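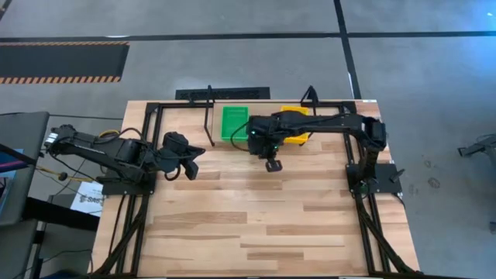

Dumstead Airfield opens registration for spotters' viewing park

DUMSTEAD, February 20, 2021 – Dumstead Airfield has opened registration for Trama Park, a new viewing area for people who like to watch and photograph aircraft. The park is situated on the north side of the runway, next to the Dillerville road, and it will receive its first visitors in October.

For many years the enthusiasts have stood on the grass beside the road, where the parking is difficult and the fence is in front of the lens. The new park has a raised bank of earth, 130 metres long, from which it is possible to look over the fence to the runway and to the last part of the approach. There will be parking for 40 cars, and a path without steps goes from the car park to the top of the bank.

"The morning light comes from behind the photographer on this side, and this was the main wish of the people who wrote to us," said Masanobu Hirose, manager of the airfield. "When the air is humid we often see vapour above the wings of the arriving aircraft. I hope that more people can now enjoy this sight in safety."

The yearly pass has a price of 5 pounds and is valid for one person. Children under twelve enter free with an adult who holds a pass. In the first year the airfield will give out 600 passes, in the order in which the requests arrive.

Visitors may bring tripods and small ladders, but they must keep them away from the path. Radio receivers for listening are not provided by the airfield. Drones are forbidden in the park and in all the area of the airfield. Dogs are welcome on a lead.

The gates will open half an hour before sunrise and close at sunset. On days of strong wind the bank can be closed, and a notice will be put at the entrance.

Requests for a pass can be made by letter or in person at the airfield office in Dumstead. Journalists who wish to visit the site before the opening are asked to contact the same office.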